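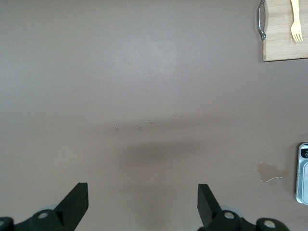 Delunach Publishes Free Guide for Sellers Who Have Run Out of Closets

New checklist tackles the garage, the attic and the drawer with all the batteries in it

Home sellers have long been told to declutter before listing. They have been told much less about where the clutter should go, and so it goes in the garage, where buyers find it a few minutes into the visit.

Delunach, a real estate brokerage with offices in Trallitz and Dobre, today released The Other Rooms, a free guide to getting storage spaces ready for sale. It covers garages, attics, basements, sheds and the cupboard under the stairs, and it comes with a checklist meant to be finished over one month by people who also have jobs.

The company put the guide together after asking 1,238 recent buyers which parts of a house they looked at longest. Nearly 500 named a storage area. The living room, with its new throw pillows, did less well than its owners might have hoped.

"We had a seller who spent weeks picking a paint color for the hall," said Lăcrămioara Gavrilă, head of listings at Delunach. "It was a lovely hall. Every buyer walked straight down it and asked to see the furnace."

The guide suggests clearing at least one full wall of the garage, labeling the breaker panel in handwriting a stranger can read, and replacing any light bulb that requires a speech before it comes on. It also advises sellers to decide early about the exercise bike.

A separate chapter deals with paint cans. Delunach recommends keeping the ones that match a wall still in the house and taking the others to a local drop-off site before the first showing.

"I have sold homes for years and my own attic is in chapter four," said Benedikt Fröhlich, who wrote most of the text. "It's listed under things to avoid."

Printed copies, limited to 200, will be at the front desk of both offices from January. The guide runs to eight chapters and can also be requested by email at no charge. Sellers who list with Delunach may book a walk-through with Safta Pascu, who will open every door, including that one.

Media contact: Cosmin Jitaru, Delunach press desk, Trallitz office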